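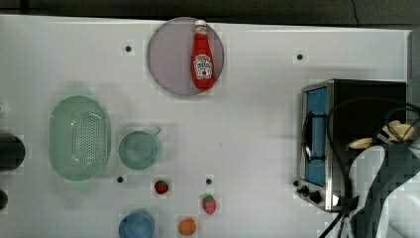
Play kitchens are usually judged by the stove. Melahat Karakaya, who has specified toys for preschool rooms for 21 years, starts with scale. A strawberry should fit in the cup. A plate should hold more than one thing. Sets bought piece by piece often fail on both counts, and children end up stacking food on the floor.

Her current list runs to 40 pieces per room, drawn from three suppliers: Killow for utensils, Brullberg for tableware, Zavora for fruit. Color is limited on purpose. In her layouts, mint green marks most of the preparation tools, so a child putting things away can sort by color first and by shape second.
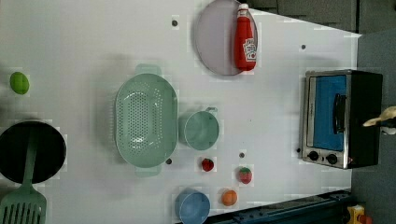
The colander gets more use than its price suggests. Drain holes need to be open all the way through and free of flash from the mold. Handles at both ends allow two children to carry it. Karakaya rejects any colander that rocks when set down empty.

A slotted spatula should be long enough to rest across the pan. Shorter ones slide in and get lost under the food.

## Fruit

Play fruit comes in two grades. Hollow pieces are light and dent. Solid pieces hold their shape but hurt when thrown. Karakaya buys hollow for children under four and replaces it every 72 weeks. A peeled banana is harder to clean than a whole one, and the flaps should be checked for splits at the base.

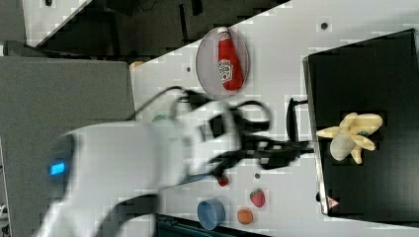

## Bottles and plates

A ketchup bottle belongs on the list for its cap, which should be fixed and too large to swallow. Flat plates with a low rim stack well. Seven per room is enough.

A work surface should be plain white or pale gray. Printed tops with burner rings or place settings tell children where each item goes, and play gets shorter.

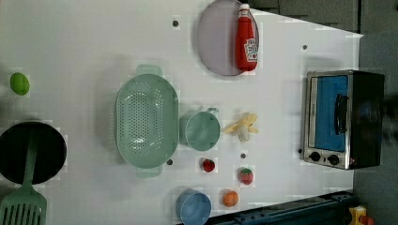 ## Cleaning

Wash hard pieces in warm water with mild soap, rinse, and air-dry in the colander. Wipe toaster ovens with a damp cloth only. The Nguyen-Tran storage tray takes a full set in one layer.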